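Brikthorpe swap shelf moves to bins, and the odds and ends finally have a home

9 July 2018

If you've been down to the Kamine building lately you'll know the swap shelf had gotten out of hand. I stopped by last week to drop off a bag of kitchen stuff and couldn't find a place to set it down, so I was pretty happy to hear that the whole thing has been switched over to bins. I went back to have a look, and I came home with a colander I did not need.

The old setup was one long shelf along the hallway wall. Books did fine on it, and so did plates. It was the small things that made trouble – cups, lids, plastic tubs, little toys, all the stuff that rolls or slides or ends up behind something bigger. A jar of mine sat back there for most of the spring and I only got it back when the shelf came down.

Now the books have stayed on a shorter shelf by the door, and everything small goes into open-topped bins. They came secondhand from Vavura, the storage place that closed its Nishad Road store, so don't expect them to look new. The sorting is loose on purpose. There's a bin for fabric, a couple for tools and hardware, and the rest are mixed, which to my mind are the fun ones. You lean over and dig (bring your reading glasses if you want to check the bottom of a cup for a maker's mark!).

The first sort-through took in 300 items, and 141 of them had already gone to new homes by the time I visited. Another 96 were set aside for the school fair, mostly toys and party things. I'd put a big share of the rest down as food containers. We must all have the same cupboard at home, the one where nothing stacks and the lids have wandered off.

A few things have changed for people dropping off. Rinse out cups and containers and let them dry before you bring them. Lids should go on their tubs or stay home. Glass goes on the table by the window and stays out of the bins, and so does anything with a blade. You can take as much as you like, and you don't have to bring something to take something, same as before.

My favorite part is still the mixed bins. A plastic cup, a clear container and a ring toy in teal and yellow with a bit of magenta are just the sort of company things keep in there, and I could spend half an hour going through it all.

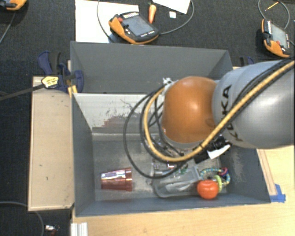 Can you drop things off when the building is closed?

Please hold on to them until it's open, as bags left on the step get rained on and usually have to be thrown out.

The hallway is open from ten until four, and the side entrance is the easier one if you're carrying a box. Parking is free in the lot behind the building. The fabric bin was nearly empty when I left, so if you've got curtains or clean towels to pass along, July is a good month to do it. The colander is going back on my next trip, unless my sister wants it.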